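About Us

Congate Evening School. Small, a bit scruffy, upstairs from the old seed merchant's in Pradstead. We teach adults -- languages mostly, plus bookkeeping and a maths refresher. No uniform, no register read out loud, no homework police.

How it started

Kiros Tufa began with one Italian class and a borrowed flip chart. Six people came the first night, nine the week after. By the following February there was a waiting list and he had to find a second tutor in a hurry. The name comes from Congate, the lane we were on before the move. We kept it. Everyone had got used to it and the sign was paid for.

Now 122 learners on the books this term, 14 tutors, all part time. Most have day jobs. Our bookkeeping tutor does the accounts for half the shops on the High Street, so if she is late in January please be kind.

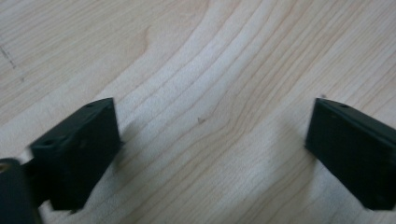
Classes run in the evening, 6.30 to 8.30, with a tea break in the middle. Bring your own mug if you can, we never have enough. Small groups, never more than twelve. If a class doesn't fill we'll ring you and offer another one or your money back, whichever you like.

What we teach

Italian, Spanish, French, beginners and improvers
Polish, beginners only for now
English for speakers of other langauges, all levels
Bookkeeping, two terms
Maths refresher, for people who hated it at school
Letter writing and form filling, drop in, free

German is resting this year. Our tutor has moved to Rurkness and it's too far to ask her to drive back at night. If you teach German and live nearer, get in touch!

How we pay for it

Fees cover the tutors and most of the rent. The rest is from the book sale and the spring supper. Last year the two together made £2,187, best so far, and nearly all of it went on heating. We also have a small fund for anyone who can't manage the full fee. Ask at the desk or ring, it's private, no forms to speak of.

The library

Two rooms at the back. 300 books, give or take whatever is out on loan -- dictionaries, readers, a whole shelf of Italian crime novels left to us by a former student. Borrow for a month. Write it in the blue book. Please do write it in the blue book.

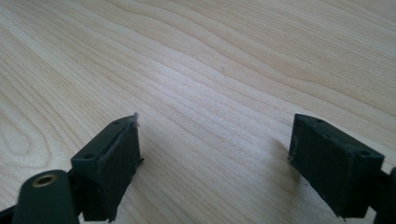 Partners

We share exam dates with the Valdovinos Language Centre, so our Spanish improvers can sit their certificate there without having to travel into the city. Their tutors come to us once a term for a conversation evening. Loud, usually overruns, well worth it. Open to beginners too, nobody minds if you only listen.

Finding us

Side door, not the shop door. Up the stairs, ring if it's locked. There is a lift but you need the key, so phone ahead and someone will come down to meet you. Parking free behind the church after six. The bus stops right oposite.

Joining

Come and sit in on any class, first visit free. Enrolment is open all term exept the last two weeks. Phone is best, we're slow with email.

Page last updated 2018-11-01. Fees for next term to follow once the rent is settled.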